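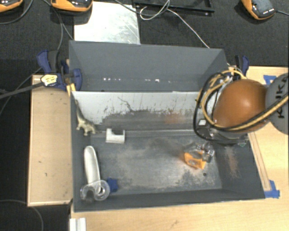 Hi! My name is Jocelyn Ross, and I look after a robot arm named Cisik. My job is a bit like a vet's, only my patient is orange and never bites.

Every morning I start with the bin. Two blue clamps hold it in place, and I give each one a good wiggle. If the bin slides even a tiny bit, Cisik reaches for a toy and grabs air - oops!

Next come the hoses and cables. They have to bend every time the arm bends, so I leave them nice big loops. Too tight and they pull. Too floppy and they snag on things.

Then I wipe the clear fingers with a soft cloth and look for cracks. Cisik has made 1,420 grabs since its last new set, so I look extra hard. The power stays off the whole time my hands are in there!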